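Bin-picking kit from Prosser: first notes from the returns bench

Several readers asked after the spring issue whether any of the ready-made bin-picking kits are worth the money for a small returns operation. We have had one to try, the Prosser Nosia, on loan through June, and Benedikt Hagedorn has been running it in the Lavora workshop.

The Nosia is sold as an add-on for people who already own an arm. You get the picking software, a calibration plate, a small control computer and a year of support by phone. The arm, the gripper and the camera are your own affair, though Prosser publishes a list of what it will support. The licence costs £3,959 for the first year and £1,197 for each year after that. Setting it up took Benedikt two afternoons, most of the second one spent on the network settings, which the manual covers in half a page.

Prosser claims the software needs no model of each item beforehand. You tell it where the bin is, how deep it is and what the gripper can do, and it works out a grasp from the camera view. That matters for returns, where the contents change from one tote to the next and tend to be soft, dark or both. Rigid cartons are easy for nearly every system on the market, so we left them out.

We kept to small mixed loads of soft goods, cases and pouches in a metal bin, partly overlapping. Over the loan period the kit attempted 710 picks. Of those, 36 ended with the software stopping to ask for help. It does this politely, with a message on screen and a choice of grasps to approve, and then carries on. Dark items lying over other dark items caused most of the stops. Raising the lighting helped, and so did slowing the approach, a setting found under the motion menu and not under grasping, where we first looked.
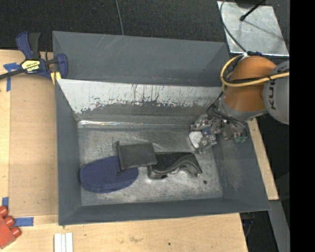
Lihua Lei would like to see the price of the second year come down before recommending it to anyone with a single arm. Her view is that a site with three or four stations would earn the fee back quickly, but that a one-bench shop is paying mainly for phone support it may hardly use. She also asks whether the licence can be moved to another arm. It can, once a year, by writing to Prosser.

On the support itself we have no complaints. Benedikt rang twice and got a person both times, and the second call ended with a corrected settings file sent by email within the hour.

Two things to check before ordering. The control computer has a fan and is louder than we expected, so allow for a longer cable if people sit near the bench. The gripper list is also shorter than the one for arms – ask about yours by its full model number.

The kit goes back to Prosser at the end of the month. Hiba Sayegh has asked for the Wornora system next, and we hope to run it with the same loads. If you have used either one, write to the usual address.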